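Talari Two-Arm Bench Package
Equipment and planning page

Supplied by Jirnitz

The Talari package is a pair of table-height robot arms with parallel grippers, sold as one order with the controller, cabling and setup software. Most buyers use it for light handling work: sorting, placing, holding a part with one arm while the other does something to it. It is sold to labs, teaching departments and small workshops that want two arms running from one controller and do not want to build the cell themselves.

What comes in the package
Two arms, left and right
Two two-finger parallel grippers, fitted before shipping
One shared controller with emergency stop
Cable set and clamps
Talari Bench software, one site license
Printed setup guide and spare finger pads

Not included
Table or frame
Computer
Guarding or light curtain
Head camera and mount (order separately, see Zekura camera kit)

Planning your space
Measure the room before you ask for a quote. The arms need a clear depth of at least 36 inches from the mounting line to the far edge of the table, and 30 inches of open floor behind them for the operator and the controller cart. Leave room above the table too. Tall items are often lifted straight up, and a low shelf will get hit.

The table matters more than most buyers expect. A light folding table will shake when both arms move at once. If you are buying a new one, pick a plain, matte top in a single light color. Shiny tops cause trouble for cameras.

Budgeting
The quote has three parts: hardware, installation and the yearly support plan. Installation is a fixed price inside our service area and is quoted by distance outside it. Support is optional after the first year – we suggest keeping it if the arms run daily.

Set money aside for finger pads and cables. Both wear, and neither is covered by the warranty. Customers who handle stems, cloth or other soft goods should also plan for a set of narrow fingers, sold by Bako and listed under accessories.

Lead time is 7 weeks from a signed order. Camera kits ship separately and may arrive first.

Typical work
Customers often ask if the grippers are suited to thin or delicate items. They will hold a narrow stem, but grip force has to be set low and tested on your own material. Bring samples to a demo if you can.
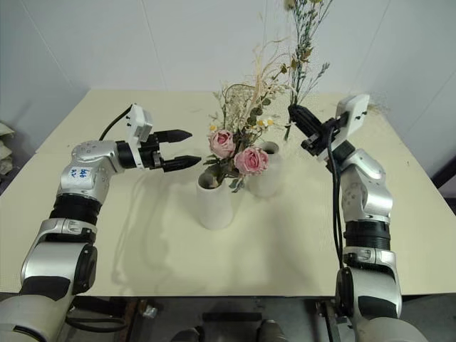 Dried flower arranging with two arms: the right gripper holds a stem, the left is open.

For this kind of job, order the low-force setting at the time of purchase. It can be added later, but a technician has to visit.

Warranty and returns
Arms and controller: 3 years, parts and labor
Grippers: one year
Unopened accessories can be returned for credit

Quotes and demos
Send your table size, ceiling height and a short note on what you plan to handle. Folasade Balogun handles quotes and lead times. Witold Makowska books demos and site visits.

Prices on request. Page updated 13 April 2025.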